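About Brosusen

Brosusen supplies and services interior doors and door hardware for offices, clinics, schools and apartment buildings. The company was started in Parnlow by Saulius Urbonaitė, who trained as a locksmith and spent his first years in business repairing mortise locks in rental housing. Repair is still the larger part of the work. New door sets are the rest.

What we do

Our work falls into two departments. The service department repairs and adjusts existing doors: hinges, latches, closers, strikes, seals and lock cases. The supply department measures openings, prepares schedules and delivers door sets ready to hang, with the hardware bored and fitted at the shop. Either department can be hired alone. We do not make exterior doors, garage doors or glass partitions, and we refer those inquiries to other firms.

A typical service call starts with the hinge side. Most complaints about a latch that will not catch are caused by a door that has dropped, and moving the strike plate only hides the problem until the door drops further. The technician checks the gap along the head and both jambs, records it on the job sheet, and corrects the hinges before touching the lock. Closers are adjusted last, with the door in its final position and the ventilation running. A closer set with the fans off will often fail to latch the door once they are on.

Hardware

We stock lever sets, knobs, pulls and push plates in 30 patterns. Levers account for most orders, as they can be worked with a forearm or elbow and need no grip. Each lever is supplied with through-bolts, a spindle cut to the thickness of the door, and a spare set screw taped inside the box. Return springs are replaceable in every model we carry. We stopped stocking sets with sealed springs, which had to be discarded whole when the spring weakened.
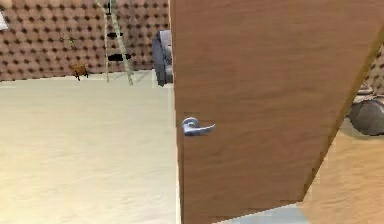
Flush door with curved lever handle, medium brown face.

Flush doors are ordered by core type, thickness and face. For corridors and meeting rooms we recommend a solid core, for weight and sound. Hollow core is acceptable for closets and little else. Handing is always stated from the side on which the hinges are visible, and we ask customers to confirm it in writing. Wrong handing is the most common ordering error we see, and a bored door cannot be reversed without leaving a hole to patch.

Locations

The shop and office are in Parnlow. A second location in Stendton opened in November and holds the hardware stock, the key cutting machines and the returns counter. The Stendton building was previously the Šimkus lock shop. We kept its key records, so customers with a Šimkus key card can still order duplicates there on presentation of the card and identification.

Staff and training

Technicians work alone for the first time after 7 months with a senior technician. Training covers lock cases, closers, fire door inspection and measuring. New staff also spend four weeks in the shop boring scrap doors before they bore one for a customer.

Service contracts

We currently look after 212 buildings under contract. A contract covers one inspection a year, adjustment of all listed doors, and a written report with each door identified by its schedule number. Parts are billed separately at list price. Emergency calls - a door that will not open, or will not lock - are handled the same day in both towns.

Requests for quotes should include the wall thickness, the finished floor level and the number of openings. Drawings are helpful but we measure every opening ourselves before ordering.

Page last revised June 24, 2024.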